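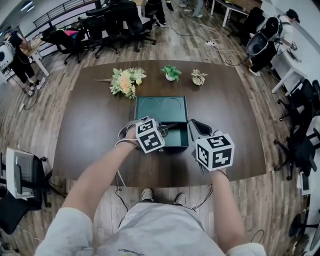 The green box and its candidates, box open

HuwIfans
Posted 10:14

We've been told to make the office "welcoming" by May. So far that means three artificial plants and a dark green box to store them in. Do fake plants go in a box upright or lying down? The peachy flowers have a long stem and I don't fancy bending it.

prorkby_pete
Lying down, diagonally, heads to one corner. The one in the white pot goes in first.

Noelia Paredes
Disagree. Pot last, or you'll be fishing about underneath it. And why are they going in a box at all? Leave them out. The brown table could do with the company.

HuwIfans
They get dusty, and we need the table for work. I was quoted 70 quid for a cabinet from Perketti, so a box it is. 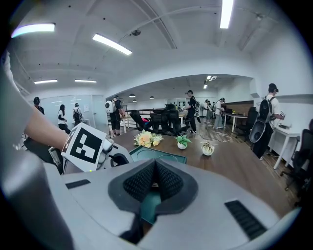 The other problem is the lighting. It's all strip lights on a white ceiling, and under those even a convincing leaf looks like it came free with a printer. The little pendant lamps over the back are kinder, so I might move the lot down there and let the whiteboard end fend for itself.

montoya_fern
Strip lights flatter no one, plant or human. Put the variegated one under the pendants and give up on the flowers. Peach and cream is for weddings.

Noelia Paredes
I like peach and cream.

montoya_fern
You also liked the Britemel air freshener.

prorkby_pete
Can we get back to the box? Flowers at the bottom will be flat as a pancake by summer.

HuwIfans
You said pot first, so they wouldn't be at the bottom. Will try it your way after lunch, and Noelia's way when that fails.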